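Dishcloth

A dishcloth, also called a dishrag, is a small piece of fabric used in the kitchen to wash dishes, wipe counters and clean up spills. It is usually distinguished from the dish towel, or tea towel, which is larger, flatter and meant for drying. In everyday speech the two words are often mixed up, and in parts of the United States "dishrag" covers both.

Dishcloths are most often made of cotton. They are sold singly or in packs, and many people also knit or crochet them at home. Old shirts, flour sacks and worn towels have been cut down for the same use for as long as households have had them.

Materials

Cotton is the usual choice because it absorbs water well, stands up to hot water and can be boiled or bleached. Terry cotton has loops on one or both sides that hold water and lift crumbs. Waffle weave has a grid of raised ridges and dries faster than terry. Plain weave cotton is thin and cheap and is the type most often handed out in institutional kitchens.

Linen is stronger than cotton when wet and sheds little lint, but it costs more and feels stiff until it has been washed several times. Linen and cotton blends are common in the middle price range.

Microfiber cloths are made of very fine polyester and nylon threads. They pick up grease with little soap. They should be kept away from high heat and fabric softener, both of which reduce how well they absorb. Microfiber also sheds small plastic fibers in the wash.

Cellulose cloths, often called Swedish dishcloths, are made from wood pulp and cotton. They are stiff when dry and soft when wet. They can be washed many times and most kinds can be composted at the end, depending on the dyes and any added fibers.

Construction

A knitted dishcloth is normally a square. The best-known home pattern is worked corner to corner, starting with a few stitches and adding one at the beginning of each row, then decreasing in the same way to the opposite corner. A row of small holes runs along each edge. Garter stitch is the standard fabric because it lies flat and has some texture on both sides.

Woven cloths are cut from a longer length of fabric and must be finished at the edges. A turned and stitched hem is the most durable finish. Overlocked edges are quicker to make and are found on most low-priced cloths. Cloths left with raw edges will fray in the wash, and this is the main reason homemade ones are thrown out early. Some cloths have a loop sewn into one corner for hanging.

Color and dye

White and unbleached cloths are traditional, as they can be boiled without fading. Strong colors became common with the spread of colorfast dyes. Reds and deep pinks are the most likely to bleed in the first few washes, and makers generally advise washing them separately until the rinse water runs clear. Adding vinegar to the wash is a widespread household practice, but it does not fix the dyes used on modern cotton.
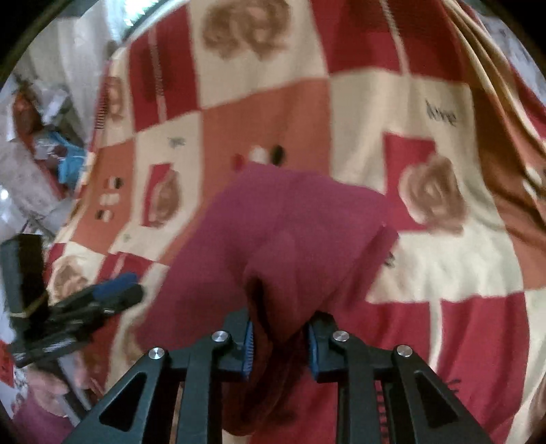

Photo: Larysa Zinchenko

In restaurants and canteens, color is often used as a code. One color may be kept for food preparation surfaces, another for dining tables and another for floors or restrooms. The codes differ from one employer to the next, so a posted chart is normally needed. The household goods maker Rarine sells its cloths in sets of 4 colors for this purpose, while Dönmez, a textile mill, weaves a colored stripe into an otherwise white cloth.

Hygiene

A damp dishcloth left folded in or near a sink is a good place for bacteria to grow. Food particles, warmth and moisture are all present, and a cloth used on raw meat juices can carry them to other surfaces. Cloths that dry fully between uses carry fewer bacteria than cloths that stay wet.

Common advice is as follows:

Use a fresh cloth every day, or sooner if it has touched raw meat, poultry, fish or eggs.
Use paper towels for raw meat juices and throw them away.
Rinse and wring out the cloth after each use, and spread it flat or hang it.
Keep dish towels and hand towels separate from dishcloths.

Smell is a sign that a cloth needs washing, but a cloth with no smell is not necessarily clean.

Washing

Cotton and linen dishcloths can be machine washed on a hot cycle with ordinary detergent. Heavily soiled cloths may be soaked first in hot water with washing soda. Boiling on the stove for ten minutes was once the standard method and is still used where there is no washing machine. Chlorine bleach is effective on white cotton but weakens the fibers with repeated use, and it must never be mixed with vinegar or ammonia.

Fabric softener leaves a coating that makes any cloth less absorbent. Cloths that have stopped absorbing can often be improved by a hot wash without detergent. Wet cellulose cloths are sometimes heated in a microwave to reduce bacteria, but results vary and a dry cloth can catch fire.

Customs and crafts

Knitted dishcloths are a common first project for beginners, being small, flat and useful even when the stitches are uneven. They are also given as housewarming gifts, sometimes with a bar of soap. In the town of Skasmont a dishcloth fair is held each September, at which knitters trade finished squares. Its catalog of local patterns, compiled by Bohdana Pylypenko, lists 103 designs, most of them variations on basketweave and garter stitch.

A folk belief found in several English-speaking regions holds that dropping a dishcloth means a visitor is on the way. Another held that a stolen dishcloth, rubbed on a wart and buried, would make the wart disappear as the cloth rotted.

"Limp as a dishrag" describes a person who is tired or weak.

See also

Dish towel
Sponge
Washcloth
Scouring pad

References

Pylypenko, Bohdana. Squares: Dishcloth Patterns of Skasmont. 2nd edition. Goranberg Press.
"Kitchen Cloths: Weave and Wear." Goranberg Household Reader. Retrieved 7/6/21.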